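Veslow Foam Shape Sorter: long-term review
By Tarun Mittal
Mar 10, 2022

Foam shape sorters are cheap, quiet and mostly interchangeable. Differences show up in the fit of the pieces, in how the cut edges hold up, and in whether the board stays flat after cleaning. The Veslow set has been in use here for three months, at home and in the toddler room where Ebony Bolger teaches. We bought both copies at retail.

The foam is closed-cell EVA with a fine surface texture. Complete with pieces and the mesh storage bag, the set weighs 683 g on a kitchen scale, heavier than the Prinel board we reviewed previously. Most of the difference is in the board itself. A light board slides when a child pushes a piece in at an angle, and the Prinel needed a hand on it nearly all the time. The Veslow needs one only on waxed hardwood.

Fit is snug when new. Round pieces go in easily from any direction. The pieces with sharp inside corners have to be lined up first, and younger children tend to press harder instead of turning them. Ebony moved the star to a shelf for the first weeks and brought it back later, and I would do the same with any child under two.
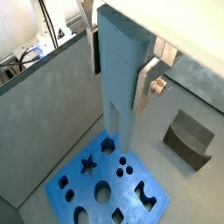
Bright blue foam board, laid flat.

To get some idea of wear, I logged insertions for the square piece on the home set and stopped at 900. The corners had rounded slightly and the piece dropped in with less resistance, but it still stayed put when the board was tipped on its side. The opening in the board showed less change than the piece did. One thin section between two openings has a shallow crease from being bent, and it does not come out with hand pressure.

Cleaning is simple with some limits. Mild soap and warm water removed juice and washable marker. Ballpoint ink left a shadow. Water collects in the corners of the openings, so the board should be stood on edge to drain. I dried one copy on top of a radiator and it curled at one end — an afternoon under a stack of books flattened it again. The leaflet does say to keep it away from heat, in small type on the back.

Odor was noticeable on opening and gone after about four days in a ventilated room.

The mesh bag is the weak part. The drawstring channel is sewn with a single line of stitching, and on the classroom copy it pulled loose early. Treloar sells a zippered pouch that holds the pieces, though the board will not fit in it. Replacement pieces are not offered separately. Veslow's support desk told me they are planned for April, without a price.

Compared with the Zeltlow wooden sorter, the foam set is quieter, easier to store and better suited to a shared room. The Zeltlow has tighter tolerances and will last longer. It also hurts more when thrown.

Recommended for ages two and up. Buy a separate bag.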